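Fliltico Boards > Home > Storage and Tidying
Thread: Makeup box with drawers, or just trays?
101 views

Parnuvness
Jul 21, 2020
I have one shelf in the bathroom and everything I own for my face is on it. Things fall in the sink. I'm looking at those tabletop boxes with a lid and small drawers, but my sister has plain open trays and says the boxes waste space. Who has used one for more than a month?

Usau
Had one since June. It stays on a table in the other room, because the bathroom gets too damp for powder. The drawers are good for flat things like compacts and tweezers. Anything tall goes in the open part at the back. I would buy it again.

Hutsuliak
I'm with your sister. Drawers that size hold very little. You end up with cotton swabs in one and hair ties in the other, and the bottles still stand on the shelf. Three trays from the kitchen aisle did more for me, and I can wash them in the sink.

Parnuvness
How do you keep dust off with trays?

Hutsuliak
I wipe them. Takes a minute.

Usau
Dust was the whole reason I quit trays. Brushes pick it up and then it's on your face. Also, the mirror in the lid is worth something if you don't have a good one near a window.

graylinen514
Question for Usau — does the lid stay up by itself? I had a cheap one that dropped on my fingers, and the knobs came off in the first week. Glued them back twice.

Usau
Mine stays up. The knobs screw in, so give them a turn now and then. Picture of it open:
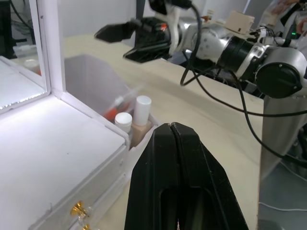

White box, lid up, gold knobs on the drawers. Caps and a tube in the back compartment.

Parnuvness
Thanks, that helps. I didn't know they came with an open section like that. Is it hard to get things out from behind when the lid is up?

Usau
A little. I reach around the side. If you use something every day, keep it in a drawer.

Hutsuliak
So the tall things are still out in the open, same as in a tray. I don't see what you gain.

Usau
The lid and the drawers. The tall stuff has caps on, so I don't worry about it.

graylinen514
Measure the shelf first. Mine was 260 mm deep and the box I bought hung over the front. Leave room behind it for the lid too.

Parnuvness
Shelf is too narrow, I just checked. I'll clear a corner of the dresser and try a box there. The trays can go under the sink for refills.

Hutsuliak
Fair enough. Get the trays with a lip, the flat ones slide.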